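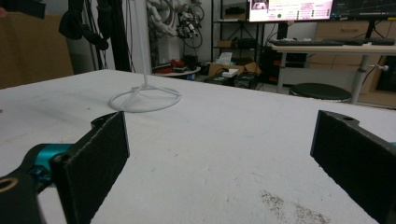

## Heinonen folding table, after 2 winters

I bought the Heinonen from Skolbridge in January, when the price drops and so does everyone's judgment. It was $300, down from a number I suspect was made up for the occasion. It seats six if four of them are friends.

Assembly took an evening. The instructions have no words, only a cheerful little man who owns every tool and has never lost a washer. Mine came with 3 spare bolts, which I keep in a jar and think about.

Once up, it doesn't wobble. I've leaned on it, sewn curtains on it, and hosted one jigsaw puzzle that outstayed most of our relatives. The legs lock with a loud clack that wakes the dog, so fold it before bedtime.

The white top is the part I'd warn you about. A matte white table shows scratches, crumbs and dust, and it shows them with enthusiasm. The store card suggests a "soft cloth and mild soap," and that does fine on coffee. Beet juice took longer. Pencil comes off with an ordinary eraser, which felt like cheating.

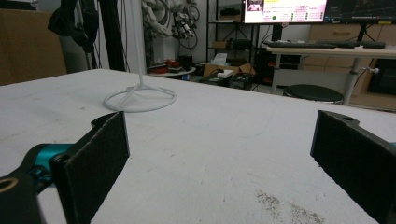
I also tried the Urkuvham care kit, a bottle of something lemony and a cloth the size of a playing card. It made the table smell like a dentist's lobby and did nothing for the scratches. Skip it.

The other one I looked at was the Pandthorpe. It's lighter and has nicer hinges, but the top flexed when I set my bag on it, and my bag had a sandwich in it. The Heinonen weighs about as much as a grudge, and I carry it to the garage with the same bad posture.

**Good:** steady, easy to wipe, wide enough for fabric.

**Less good:** heavy, loud legs, and the rubber feet fall off if you drag it. I've glued 2 back on so far – plain wood glue didn't hold, the stuff for shoes did.

Would I buy it again? Yes, in gray if they made it.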